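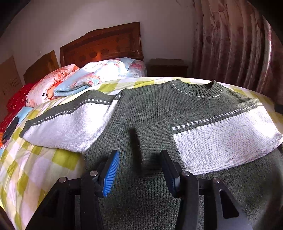 Imtiaz Kanagaratnam doubts any of it. By the time you've taught a machine to fold one jumper, he wrote on the draft of this guide, you could have done the whole wardrobe and had your tea. Fair. Leave it in. Section stays as it is until someone shows me a machine that does a full load on its own, and the Tadero doesn't yet. What it does do is learn sleeves quite well, if you show it properly.

5. TEACHING A FOLD: KNITWEAR

Before you start: Tadero hand unit charged, base station on, fingers clean. Read section 2 if you haven't paired the unit.

5.1 Spread the jumper on a bed or big table. Front up, collar at the far side, hem nearest you. Patterned bedding is fine. Plain dark sheet under a dark jumper is not, the edges get lost.

5.2 Smooth it out by hand. Don't iron it, don't fuss. It needs to see ordinary creases.

5.3 Open the fingers fully and hold over the chest. Wait for the double beep.

5.4 Press RECORD.

5.5 Pinch the first cuff. Cuff only, not the sleeve above it. Lift a little, carry it across the body, lay it down flat. Open fingers. Pause.

5.6 Same with the second sleeve. It can lie over the first.

5.7 Fold the hem up to the collar. Two goes if it's a long one.

5.8 Press RECORD again to stop. A long beep means saved. Three short ones means do it agian.

CAUTION: Do not pull on loose knits. The ridged pads grip harder than you think and will drag a stitch.

CAUTION: Jewellery, cords and drawstrings out of the way before 5.4.

Note: Sleeves in a different colour from the body help. All-black jumpers are still hopeless, Thilini Weerasinghe has a whole page of failures from September if you want to look.

Note: 300 recorded folds before you run a training job. Fewer and it learns your one jumper and nothing else. Mix sizes.

Note: Go at normal speed. Slow careful folds come out as slow hesitant folds.

What to expect afterwards. T-shirts and towels, good. Crew-neck jumpers, mostly good once someone has laid them flat. Picking one out of a heap and finding the sleeves, no. Inside-out, no. Duvet covers, please don't ask. So for now you lay out, it folds, you put away. Imtiaz says that's the wrong half of the job and Rafsan Debnath says it's the boring half, take your pick.

5.9 Upload before closing the lid. Unsent recordings are wiped every Friday, see seciton 8.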